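Clearing Up After Milk Drinks Without Ruining Your Mugs (or the Table)

Updated July
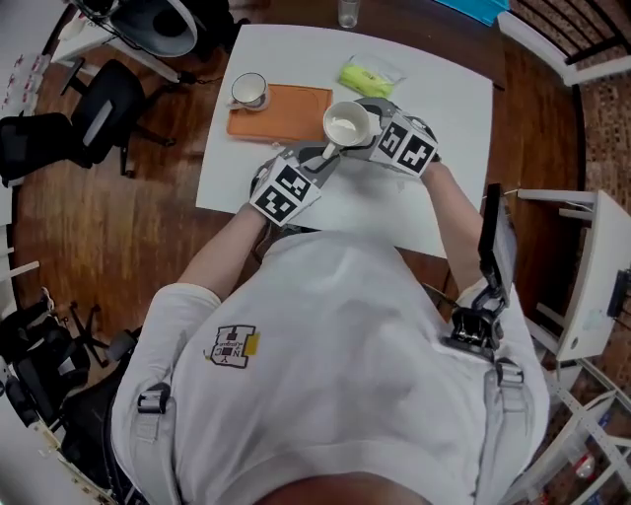 Mugs, tray, and a sponge still in its bag. Go easy on the tilt when there's milk left in the bottom.

Quick one this time. I had a longer version of this page and it got out of hand, so here's the short one. How to clear a table after milky drinks, wash the cups properly, get rid of the ring, get rid of the smell. Takes me ten minutes start to finish if I don't get distracted.

Works for warm milk, cocoa, milky coffee, oat milk, the powdered stuff. Oat is the worst by the way. Sets like glue.

What you need

A tray with a raised rim
A sponge with a soft side, new or nearly new
Dish soap
Baking soda
White vinegar (only for the table and only some tables, see below)
2 cloths, one wet one dry
A bottle brush if your mugs are tall

My tray is a Stillis, had it for years, corners a bit chewed. Any tray will do so long as it has a lip. Flat ones are no good, one wobble and it's on the rug.

Step 1. Tray down first

Put the tray on the table before you touch a single cup. Middle of the table, not the edge. Then cups go straight onto it. I used to carry mugs in by the handle, two in each hand, very proud of myself, until the Marinia one went on the hall floor. They don't make that glaze any more.

Step 2. Deal with the leftovers

Check every cup. There's always a bit left. Don't tip one cup into another at the table, it dribbles down the outside every single time and then you have a ring to clean as well. Keep the mug close to upright, lift it over to the tray, empty it at the sink.

Cups on saucers: move the cup and saucer together, thumb on the rim of the saucer. If there's milk pooled in the saucer go slow.

Glasses last. They're the lightest and they tip. If there's one on a shelf or a side table nearby, grab it now, otherwise you'll find it in three days with a skin on it.

Step 3. COLD rinse

This is the bit people get wrong. Cold water first. Hot water cooks the milk onto the cup and you get that cloudy film that feels a bit tacky. So cold, swirl, out. Again. Then you can go hot.

If the milk's already dried on, fill with cold water and leave it while you do the table. Don't scrape with a spoon, it leaves gray marks on white cups. (Marks already there? Baking soda paste, soft cloth, small circles. Comes right off most of the time.)

Step 4. Wash

Hot water, a squirt of soap, soft side of the sponge. Inside first, then the rim, then under the handle where your finger goes. That spot gets missed and it goes brown eventually.

Take a new sponge out of its bag and rinse it before the first use, squeeze it a few times. Some of them come with a stiff feel and a funny smell. After that, wring it hard and stand it on its edge. Milk left in a sponge goes sour overnight, you'll know about it in the morning.

Don't use the green scrubby side on anything with a gold or painted rim. I did. Hollmann saucers, set of six, four with a rim now.

Step 5. The table

Wet cloth, wring it out well, wipe toward you in long strokes. Then the dry cloth right after. Don't skip the dry one. White tables show every smear once the light hits them sideways.

Sticky ring that won't shift: lay the wet cloth over it, leave it for 3 minutes, wipe. Still there? A pinch of baking soda on the damp cloth, light pressure. A splash of vinegar in water is fine on most sealed white tops. NOT on marble or other stone, it eats the surface. Not on waxed wood either.

Bare wood, you want almost no water at all. Damp cloth, dry cloth, done.

Get under the tray too. Lift it up, wipe the bottom of it, wipe the tabel where it was. Trays carry rings around with them.

Step 6. The smell

If a mug still smells of milk once it's dry, one teaspoon of baking soda, fill with warm water, leave it an hour. For a big batch I do it in the sink, 300 ml of vinegar to a full basin, ten minute soak, rinse well. Plain glazed cups and glasses only, keep the metallic trim out of it.

Smell in the tray? Same soda paste, along the inside of the rim where it meets the base. An old toothbrush helps there.

Step 7. Dry and put away

Upside down on a cloth for a bit, then right way up to finish. Put them away damp and upside down and you trap the stale air, next time you pour a drink it tastes of cupboard.

Couple of extras

Spilled on carpet: blot, don't rub. Cold water, blot again.

Milk on a floorboard: wipe it straight away and run a dry cloth along the gap between the planks. It gets down in there.

Dishwasher people: still do the cold rinse. Top rack, handles all facing the same way so you can grab them.

The comments from the old version (71 of them, mostly about oat milk) are still up on the Grakevdale page. Someone over there swears by a lemon half for the rings, I havent tried it yet. Next page is teapots, inside of the spout, when I get to it.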